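Search this site Search Enter keywords

Cable and hose dressing on two-arm cells: which spacing rule do you follow?

I am writing the inspection sheet for a bench cell with two arms that handle cloth. Our in-house guide says the hose along each arm must be tied at fixed intervals but gives no figure for the loop at the wrist. Is there an accepted practice, and how often should it be checked? Posted September 22, 2018

Slavica Jurić

No general standard gives you a loop length. Start with the hose maker's minimum bend radius, then run each arm to its full reach in both directions and confirm the loop never pulls straight. Tie the hose on the links, never across a joint. We inspect every 2000 cycles — 3000 if the hose is guarded. Write the tie positions into the sheet, or the next person will move them.

Boonchu

Zip ties are fine. Just don't overtighten.

Emau

Agree with the first reply on bend radius. I would add a keep-out rule for the material. A free loop near the gripper can drag on a stack of fabric or catch a basket rim, so the sheet should state a minimum clearance at the wrist, checked with both arms over the cloth. At Brovesthorpe we use 6 cm and record it at each changeover.
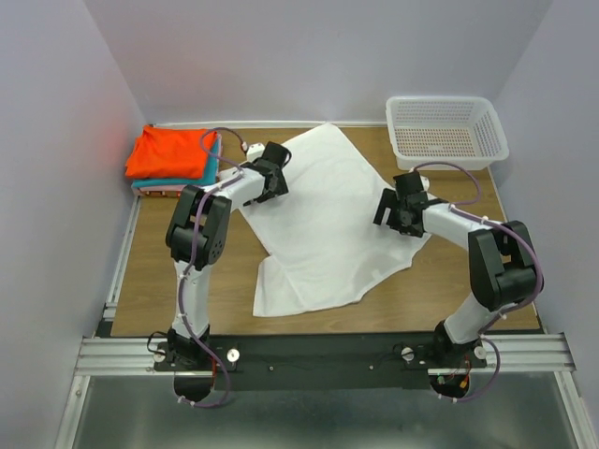

Purple hose tied along both arms, with free loops at the grippers.

Check the ties near the base as well. They are easy to skip when the inspector only looks at the table.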